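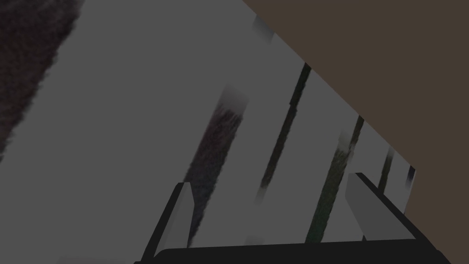

Uma leitora escreveu depois do último texto sobre redes a perguntar se vale mesmo a pena mexer no canal do router, porque em casa dela o sinal aparece sempre no máximo e mesmo assim as videochamadas caem todas as noites. Vale, e muito! Sinal forte e ligação boa são coisas diferentes, e o caso dela é dos mais fáceis de melhorar sem gastar um cêntimo.

Vamos a isso. O que se segue serve para uma casa ou para um escritório pequeno, com um router e, no máximo, um repetidor. Reserve uma hora, de preferência à noite, quando os vizinhos também estão ligados e os problemas se mostram.

O que precisa

Um portátil ou telemóvel com uma aplicação de análise de Wi-Fi. Eu uso a Skusby, que é gratuita e mostra as redes à volta num gráfico por canal, mas qualquer uma que mostre o canal e a intensidade em dBm faz o mesmo serviço. Precisa também de um cabo de rede, da palavra-passe de administração do router (costuma vir na etiqueta por baixo) e de papel e caneta. Gosto mesmo do papel, é mais rápido do que andar a saltar entre janelas.

Passo 1 – Medir com cabo

Ligue o portátil directamente ao router e desligue o Wi-Fi do portátil. Faça três testes de velocidade seguidos e aponte o valor do meio. Na minha casa deu 76 Mbps. Esse número é o seu tecto: se já aqui estiver muito abaixo do contratado, pare e telefone ao operador, que nenhum ajuste de canal resolve uma linha com defeito.

Passo 2 – Medir sem fios, divisão a divisão

Tire o cabo, volte a ligar o Wi-Fi e repita o teste em cada divisão onde usa a internet a sério. Feche as portas como as tem no dia-a-dia. Em cada sítio aponte a velocidade, a intensidade do sinal e a banda a que está ligado (2,4 ou 5 GHz). No meu quarto, com duas paredes pelo meio, o resultado foi 9 Mbps, com o ícone do sinal quase cheio. Foi aí que me apaixonei por este assunto, confesso.

Para ler os valores em dBm: quanto mais perto de zero, melhor. Até -60 está óptimo, entre -60 e -70 ainda se trabalha bem, e abaixo de -75 comece a contar com quebras.

Passo 3 – Ver quem mais está no seu canal

Abra o analisador e olhe para a banda de 2,4 GHz. Só os canais 1, 6 e 11 não se sobrepõem uns aos outros, e por isso são os únicos que interessam. Se vir redes no 3 ou no 8 ou no 9, são routers mal configurados a incomodar dois grupos de vizinhos ao mesmo tempo. Não faça igual!

Escolha, dos três, o que tiver menos redes fortes. Uma rede alheia a -85 quase não conta, uma a -50 conta imenso. Depois veja a banda de 5 GHz, onde há bem mais espaço e a escolha costuma ser fácil.

Passo 4 – Mudar o canal e a largura

Escreva o endereço do router no navegador (quase sempre 192.168.1.1 ou 192.168.0.1) e entre com a palavra-passe. Procure o menu «Wireless» ou «Rede sem fios». Nos aparelhos da Warkik está escondido em «Avançado», logo a seguir à hora do sistema, vá-se lá saber.

Em 2,4 GHz:
- troque o canal de automático para o que escolheu;
- ponha a largura em 20 MHz.

Em 5 GHz:
- deixe a largura em 80 MHz se tiver poucos vizinhos, ou baixe para 40 MHz num prédio cheio;
- escolha um canal livre, ou deixe em automático se o gráfico estiver limpo.

Guarde. O router pode reiniciar e deixar a casa sem rede durante uns momentos, portanto avise quem estiver a jogar.

Passo 5 – Separar as duas bandas

Muitos routers juntam as duas bandas sob o mesmo nome e decidem por si. Quando decidem bem é uma maravilha. Quando decidem mal, tem o portátil agarrado aos 2,4 GHz a dois passos do router. Se foi isso que apontou no passo 2, dê um nome diferente a cada banda e ligue os equipamentos importantes à de 5 GHz. As lâmpadas, as tomadas inteligentes e a impressora ficam na outra e ninguém se zanga.

Passo 6 – Mudar o router de sítio

Eu sei, o cabo do operador é curto e o móvel da televisão é tão prático. Mas tente! Tire-o do chão, afaste-o do micro-ondas, do aquário e de qualquer superfície metálica grande, e ponha-o o mais ao centro da casa que conseguir. Um cabo de rede com mais alguns metros custa pouco e faz milagres. No meu caso bastou passar o router da sala para a prateleira do corredor – 30 Mbps no quarto, no mesmo sítio e à mesma hora.

Com antenas externas, deixe uma na vertical e incline a outra. Em casas de dois pisos nota-se bastante.

Passo 7 – Repetir as medições

Volte a todas as divisões com o mesmo aparelho e à mesma hora do dia. Compare com a folha. Se melhorou em todo o lado menos num canto, aí sim faz sentido pensar num repetidor, colocado a meio caminho, onde o sinal ainda é bom. Um repetidor dentro da zona morta só repete um sinal mau. O Tretero que tenho no sótão esteve meses no sítio errado por minha culpa.

Dúvidas que chegam muitas vezes

O canal fica bom para sempre? Não, os vizinhos também mudam de router. Eu volto a ver o gráfico de vez em quando, e em Outubro, com a malta toda de volta das férias, quase sempre encontro novidades.

Aumentar a potência ajuda? Pouco. O router passa a gritar mais alto, mas o telemóvel continua a responder com a mesma voz, e a conversa precisa dos dois.

E actualizar o firmware? Sim, faça-o antes de tudo o resto se houver versão nova. Guarde primeiro uma cópia da configuração, existe um botão para isso em quase todos os modelos.

Se experimentar, mande-me os seus números de antes e depois, adoro recebê-los!

Tsegaye – guias de redes domésticas | Contacto | © 2019 | Voltar ao topo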